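Talk notes, Thursday, October 5, 2023
Slot is 20 minutes. Leave 3 for questions.

## Opening

Good afternoon. I'm going to talk about one fault on the Zelier arm, how long it took us to find, and what we changed. It is a small fault. It cost us most of February.

The job is sorting packaged snacks on a tabletop. The arm picks one package, moves it to a basket, lets go and comes back for the next. Mimport wanted 4,000 picks without a person stepping in. We got to 1,123 and the arm swung with its fingers open when it should have stopped.

*(Pause. Let them read the number on the slide.)*

## What the work looks like

Wrist camera only. Two fingers, varnished wood table, ceiling light. The wrappers are shiny and so is the table, so there is glare in most views. We knew that going in and blamed it first. 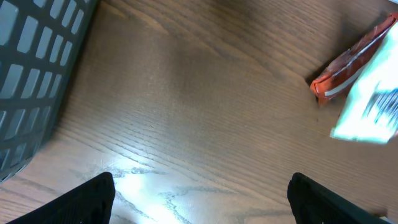
We spent nine days on lighting. We moved lamps, tried a matte cloth, and turned the exposure down. The stop rate got a little better and then went back to where it was.

## The fault

Go slowly on this part.

- The controller asks the camera for a fresh view before each move.
- If the view is too blurred to use, the controller is supposed to hold still and ask again.
- Our version asked again but did not hold still.

So a blurred view led to more motion, and more motion led to more blur. The retry counter reset each time the wrist moved, which meant the limit was never reached. The arm kept going until the joint speed limit cut in.

The Surdu logging tool recorded every retry as a new first try. The log looked clean. We read it many times and saw nothing wrong.

## The safety side

No one was hurt. The person at the bench was outside the taped line. Say clearly that tape is not a guard.

Next slide: a view taken in motion. Point out how little detail is left in the wood grain, and that the lettering on the red-and-white wrapper can't be read. 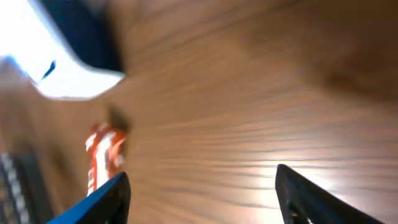 Drellier's written comment was that the blur check should never have been in the same loop as the motion command, and that a speed limit is a poor place to find out about it. They asked for a separate stop that does not depend on the camera at all.

We agreed and built it.

## What changed

1. A rejected view now stops the arm first. The retry comes second.
2. The retry counter resets only after a good pick.
3. The log keeps the retry number.
4. The stop circuit is wired apart from the vision computer.

We have not yet repeated the full run. If asked for a date, say it isn't set.

Questions. Have the wiring slide ready.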